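Fekora Robotics Club Takes On Breakfast

The student robotics club at Fekora has picked its project for the spring, and it smells like toast.

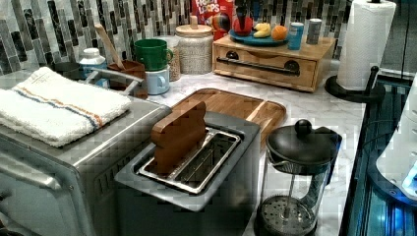 Sinan Ağca would have started with something easier. Stacking blocks, maybe, or sorting bolts, the way the club did last year – but he was outvoted, and by the second meeting he was the one drawing bread on the whiteboard and arguing about how hard you can squeeze a slice before it folds.

That question has kept the club busy ever since. The task sounds simple enough: teach a robot arm to make breakfast in an ordinary kitchen, beginning with a slice of bread and a toaster. The students aren't allowed to build a special toaster or clear the counter down to bare stone. Their own rules say the kitchen has to look like a kitchen, with a French press, paper towels and cereal standing where people would leave them, and the arm has to manage anyway.

The club calls the project Hikari. It has two halves. One group works on the hardware, mostly the fingertips, which have gone through five versions so far. The early ones were hard plastic and left dents in the bread. Version four was soft silicone and held a slice beautifully, right up until crumbs stuck to it and the next slice slid out. Version five has shallow ridges, and everyone is very happy with version five!

The other group collects practice runs. A student guides the arm by hand through the whole motion, over and over, while the computer records every joint and every camera view. Those recordings are then used to train the software that will drive the arm on its own. The goal is 2000 runs before the summer break, and as of this week the club has 907 of them saved, checked and labeled.

Checking takes longer than anyone expected. A run where the bread catches on the rim of the slot and gets nudged in is worth keeping, the students decided, and it gets its own label. A run where somebody sneezes and the arm swings sideways is thrown out. (There is a folder of those too, and it gets played at the end of meetings.) White sandwich bread, brown bread and homemade slices all go into the mix, and so do the heel ends, which are a real pain to grip.

Slots turned out to be the hard part. From straight above, a camera sees them nicely, but as soon as the gripper moves in with a slice it blocks its own view. The software group tried guessing the position from the last clear picture and got the bread in less than half the time. Now they use a second camera, set low and off to one side, and the results have jumped. At the last open meeting the arm put the bread in on its first try while a good crowd of parents stood watching, and you could hear the cheer from the parking lot.

There was also a miss that same evening, with a slice that went in crooked and stayed there. The students wrote it up on the board with everything else. The arm doesn't push the lever down yet, by the way. Pressing it takes more force than the small motors like to give, and a student still does that part with a finger.

Younger members have their own job, and it may be the most fun one in the room. They rearrange the counter between sessions. Mugs move, the fruit plate moves, the toaster gets turned a few degrees, and the arm has to find everything again. One seventh grader has become so good at making layouts that confuse the software that the older students now ask for her by name before every test day.

In July the club takes Hikari to the Plellach Student Robotics Meet, where teams get one morning to set up in a kitchen they have never seen before. Teams score points for each finished step, from picking up the bread to getting the toast on a plate, and lose points for anything knocked over. Fekora entered once before, with a robot that watered plants, and came home with a ribbon and a very wet suitcase.

Travel and a spare set of motors will cost nearly $2000. The Akgül hardware store has offered to match what the club raises at its spring sale, and the students are planning to sell – of course – toast, with jam or cinnamon sugar. The arm will be making a few slices for anyone willing to wait.

New members are welcome at any point in the season, with or without coding experience. The club could especially use people who like soldering, people who like sewing (the cable sleeves keep wearing through) and anyone with patience for watching video. Meetings are after school in the old home economics room, and the sign-up sheet is on the door.

Posted 2026-03-09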